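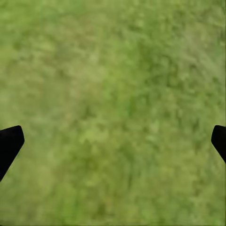
The Oso arm at Mornex is set up twice: once on a steel pedestal in the test hall, and once in Sumix, the simulator in which its picking routines are tried before they reach the hardware. The two have to agree, and the wrist camera is where they most often part company. In the simulated view over open grass, both black fingers reach in from the sides with nothing between them, and the left one takes up more of the picture than the right. Janka Kubíček, who looks after the cell, treats that difference as a measurement. The real camera sits slightly to one side of the gripper's centre line, and its copy in Sumix has to sit there too.

Kubíček begins with the mount. The bracket on the real wrist is held by four screws, and any work on the gripper means taking it off and putting it back. It seldom returns to exactly the same place. After refitting, she opens the fingers fully, takes a still from the real camera, and lays the outline of the fingers over the simulated one. If the two outlines differ by more than 2 pixels at either fingertip, the camera position in the model is corrected and the check is run again.

"People want to move the fingers until they fit," she says. "The fingers are right. They come straight from the drawing. Move the camera."

The fingers are a Dvořáček pattern, black, with a blunt tip. Their shape in the model is taken from the supplier's drawing and is changed only when the part changes. This happened in February, when a longer set was fitted for tray work. The model was updated the following morning, but the open position was left at the old value, and the simulated gripper closed 16 millimetres early for most of a shift. The log for that run holds 1,726 attempts, all of which had to be thrown away.

The open position is now stored with the finger file, so that one cannot be changed without the other.

Ground and lighting

The ground under the simulated arm is a separate matter. Kirsten Beaudoin, who maintains the Sumix side, keeps a small library of surfaces and loads them in turn. Grass is among them, although the real arm has never worked outdoors. It is used for the outline check, where matt black fingers stand out cleanly against a soft green ground and the edge finder has little else to catch on.

Close up, the grass is blurred and carries no single blades. Beaudoin has left it so. A sharper texture was tried and slowed the simulator without changing the result of the check.

Lighting is kept fixed for the outline check and varied for everything else - a rule that is written at the top of the set-up sheet.

Routine care

On the real cell, the finger pads are wiped at the start of each shift and replaced after 80 hours of gripping. The camera window is cleaned with a dry cloth. The wrist cable is inspected where it passes the last joint, the point at which the previous one failed, and the bracket screws are checked against a paint mark.

The simulated cell needs less, but it does need something. Beaudoin compares the joint limits, tool weight and camera position with the real controller after any software update. Differences go into the same fault book as worn pads and loose screws, and Kubíček signs them off in the same column.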